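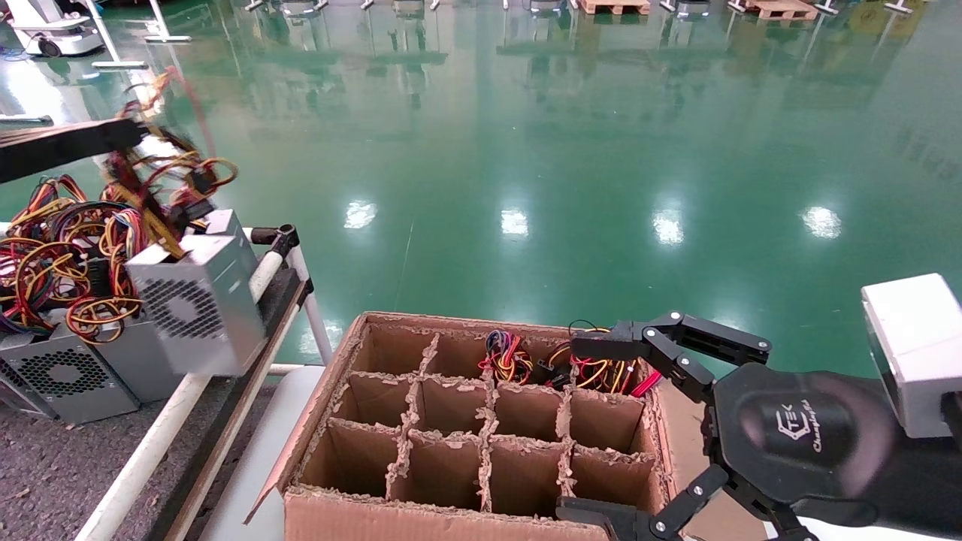

Stammtafel eines mittelalterlichen Adelshauses anlegen

Beginnen Sie mit der ältesten Person, die in einer Urkunde genannt wird. Beim Haus Prurmont ist das ein Graf, der um das Jahr 1000 als Zeuge auftritt. Spätere Chroniken nennen noch Vorfahren - die gehören vorerst auf ein eigenes Blatt.

Notieren Sie zu jeder Person das Jahr der ersten und der letzten Erwähnung. Geburtsjahre sind meist geschätzt und bekommen ein Fragezeichen. Unbekannte Ehefrauen tragen Sie als N. N. ein, bei 2 Ehen getrennt.

Kinder ohne gesicherte Mutter werden nur mit dem Vater verbunden, mit gestrichelter Linie.
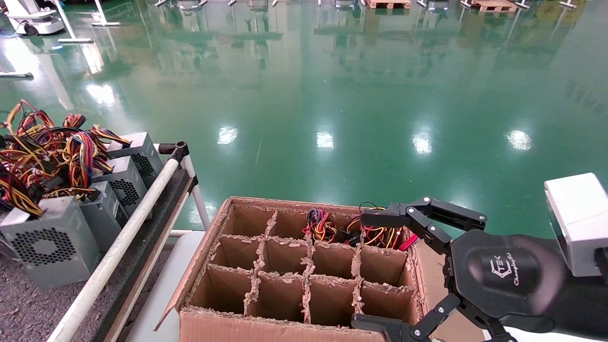

Bei der Linie Stokmont habe ich das anders gemacht und die Kinder unter beide Ehen geschrieben, jeweils mit Verweis auf die Urkunde. Geht das auch?

Ja, wenn der Verweis in beiden Einträgen steht.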